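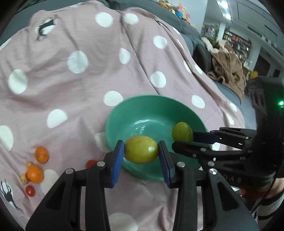
*Figure 1. Yellow-green fruit at the green bowl, on the polka-dot blanket used as the soft surface.*

# Sorting and Storing Fruit in a Shared Living Room

## 1. Background

The residents of Druken House share one kitchen and one living room on each floor. The kitchen counter is narrow and is used for cooking at most hours of the day, so fruit bought for the floor is usually put down wherever there is space. In practice this means the sofa, the low table or the top of the refrigerator. Fruit left in these places is bruised, forgotten, or sat upon.

This report was prepared for the Household Studies module. It considers whether a single open bowl, kept in the living room and filled according to a simple rule, would reduce the amount of fruit thrown away. The work was carried out in March on the second floor of the house, with the agreement of the residents.

## 2. Materials

The following items were used:

- one wide, shallow plastic bowl, green-turquoise, with a glossy interior
- one dusty-pink blanket with large white polka dots, laid over the sofa
- mixed fruit from the Grikari market
- a kitchen scale reading up to 2000 g
- a paper log sheet kept beside the refrigerator

The bowl was selected from those already in the kitchen. A deeper mixing bowl was tried first and rejected. Fruit at the bottom could not be seen without lifting out what lay above it, and two pears were lost in this way before the trial had properly begun.

The blanket was included after discussion. The sofa is the place where shopping bags are normally emptied, and its cover has a coarse weave that marks soft skins. A blanket is easily washed and can be folded away afterward. Its folds also stop round fruit from rolling to the floor, although they make the bowl less steady than it would be on a table.

## 3. Method

Fruit was bought once a week from the Ndung'u stall at the market. Each purchase was emptied onto the blanket, looked over, and divided by color and firmness. Pieces that were mostly yellow were placed in the bowl for immediate use. Pieces that were still hard and green were kept back in a paper bag and checked each evening at 6 p.m.

The bowl was never filled beyond a single layer. For small oval fruit of the kind shown in Figure 1, the weight in the bowl was limited to 400 g. Residents were asked to take fruit freely and to write down anything they discarded, together with the reason.

The trial ran for five weeks. No record was kept of who ate what.

## 4. Observations

Color proved a fair guide for the smaller fruit, but mixed skins caused disagreement. A piece that is yellow with greenish patches may be ready at one end and firm at the other. The group decided that such fruit should go into the bowl if it yielded slightly to the thumb. Small dark speckles on the skin were not treated as damage, and no speckled piece was discarded for that reason alone.

Placement also mattered more than the group had expected. Dropping fruit over the rim, even from a short height, left soft spots that appeared on the log a day or two later. From the second week, each piece was lowered into the bowl and released only once it touched the inside. Entries for bruising became less frequent after this change.

The log sheet was used well at first and poorly toward the end. In the fifth week it was found under a stack of mail with a single entry. Totals for that week have therefore been left out of the comparison.

## 5. Discussion

The shallow bowl was accepted by the residents and remains in use. Its main advantage was that everything in it could be seen from the doorway. The single-layer rule was followed without reminders, since the shape of the bowl made a second layer awkward.

The paper bag was less successful. Evening checks were missed on several occasions, and some fruit was already overripe when it was moved. A second shallow dish for unripe fruit might serve better. The Lusano residence across the courtyard has offered one on loan.

The results apply to one floor and one season. Warmer weather would probably shorten the time that fruit can be left out, and the weight limit would need to be reviewed.

## 6. Further Work

The group proposes to repeat the trial with two dishes and to attach the log sheet to the refrigerator door. The blanket will be washed between purchases.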